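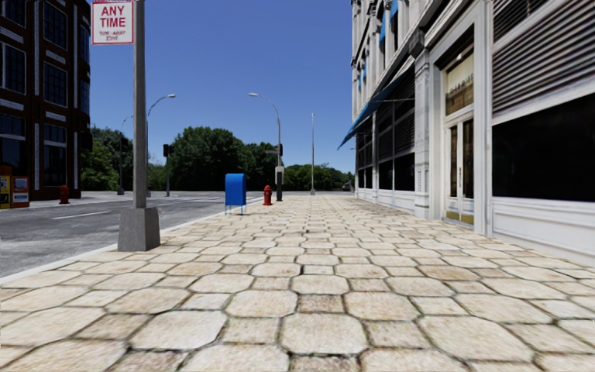

*Fig. 3. Stone sidewalk with curb and street.*

## Calibrating the altimeter for the Brulereck route

The altimeter derives elevation from air pressure. A change in the weather shifts the reading even when the unit stays in one place. Calibrate at a point of known elevation on the morning of the climb, then again at the summit marker.

1. Switch the unit on and leave it outdoors, out of direct sun, until the pressure value stops drifting.
2. Press **SET** and hold it until the elevation digits flash.
3. Enter the elevation printed on the Willelwood trailhead board. Use the figure for the board itself, not the one for the village.
4. Press **SET** once to store the value.
5. Turn **AUTO** off. With AUTO on, the unit treats a slow climb as a change in weather and discards part of the gain.

**Note:** If the map and the board disagree, use the board. The Baudry sheet gives the upper end of the parking area. 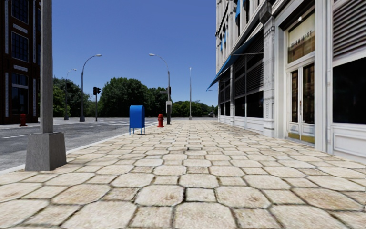 Luminița Voicu: I left AUTO on from Willelwood to the saddle and read 69 meters low at the top. Step 5 should come before step 2.

The order of steps 2 to 5 does not affect the stored value, provided AUTO is off before you start walking.

### At the summit

1. Stand beside the marker, out of the wind. Gusts across the sensor port cause the reading to jump.
2. Compare the display with the marked elevation of 1,745 meters.
3. If the difference is 3 meters or less, leave the setting alone.
4. If it is greater, repeat the SET procedure with the marked value before descending toward Jostwood.

**Caution:** A steady rise in displayed elevation while you are at rest means that pressure is falling. Do not recalibrate to hide it. Check the sky and start down by the shortest marked path.

**Caution:** Do not clear the sensor port with a pin or compressed air. 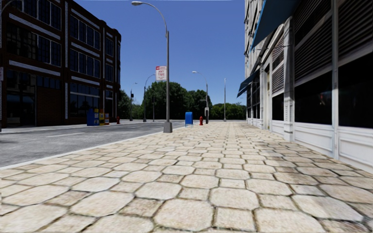 *Fig. 4. Paving stones, curb and road.*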